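Subject: Re: [swanson-street] grout, again (long, sorry)

Ludger Reuter wrote:

> Has anyone on the list regrouted a shower without pulling the
> tile? Ours is fine on the walls but the floor is crumbling in
> one corner. Volker Dreßler told me to go epoxy and be done with
> it. Is it as miserable to work with as people say?
>
> Also, did the Ellel shop ever get the narrow floats back in?

Hi Ludger, hi all,

Yes! I did ours in July, and I'd do it again (ask my knees and you'll get a different answer). Volker is right that epoxy lasts, but I went with plain cement grout and a good sealer, mostly because I'm slow and epoxy starts setting up while I'm still looking for my sponge. If you're quick and tidy, go for it. If you're me, don't.

The corner is the part I'd look at first. If only one corner is crumbling, press on the tiles next to it. Ours had a tiny bit of give, and two of them had to come up after all. I'd been hoping very hard that they wouldn't. The stuff underneath was soft like old cheese, so I let it sit open with a fan on it for the better part of a week before I put anything back.

Color is a whole other story. I bought a shade called Turnov from the Faltier range, which looked like warm sand on the little card and dried closer to wet cardboard. It's grown on me. With beige walls you can get away with a lot, and I've stopped noticing it except when my sister visits. 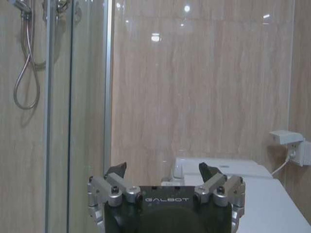
## What I'd do differently

- Rent the oscillating tool. I scraped the first half by hand with one of those little saws and it took me until 11 at night. The second half, with the tool, took one podcast.
- Tape the drain. I know, I know. I still managed to get grout in it.
- Mix small batches, like yogurt-cup small. I threw away half a bucket the first time.
- Wipe sooner than you think, then go have coffee, then wipe again. The haze comes back, and it's much easier to deal with the same day.
- Don't grout where the floor meets the wall! Silicone goes there. Mine cracked because I got carried away, and I had to dig it all back out with a dental pick.

## Ellel and the floats

They had the narrow ones a couple of weeks ago, on the bottom shelf behind the caulk guns. The fellow at the counter didn't know they had them, so go look for yourself. You can borrow mine if they're out. It has a chip in one corner but it spreads fine.

Does anybody have a sealer they like that doesn't smell up the house for three days? I'm due for a second coat and I'm putting it off.

Off to soak my knees,
Annika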